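Notes for the plaid talk, Loureiro textile evening 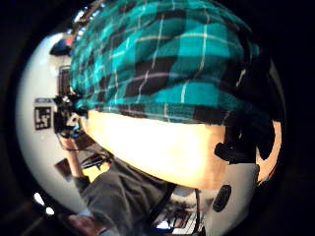
Slide 1: turquoise and black plaid flannel, with thin white and pale yellow pinstripes.

Okay, leave that one up while people find their chairs. Say hi, thank Margarida Gouveia for the room and the coffee.

Start with my grandmother's shop in Grivley. She sold cloth by the yard and called everything with a check on it "flannel," even the cotton curtains, and I believed her until I was grown! So first thing: plaid is the pattern, flannel is the cloth. Flannel is brushed so the surface goes fuzzy. You can have one without the other. (Pause here, somebody always argues.)

Next, how a plaid gets made. Stripes in the warp, stripes in the weft, and where they cross the colors mix. Pass around the Jerkum swatches now, NOT at the end like last time - I never got 2 of them back.

Then the sample book story. Florêncio Ramalho lent me the old mill book, 313 pages, and 171 of them are checks of one kind or another. Read the note on page 203 out loud, slowly: "too loud for Gisia, try the coast." Wait for the laugh.

If we're running long, skip the dye part and go straight to washing. Cool water, inside out, go easy on the dryer. People love the washing part, they write it down.

Questions. Then coffee, and get the swatches back!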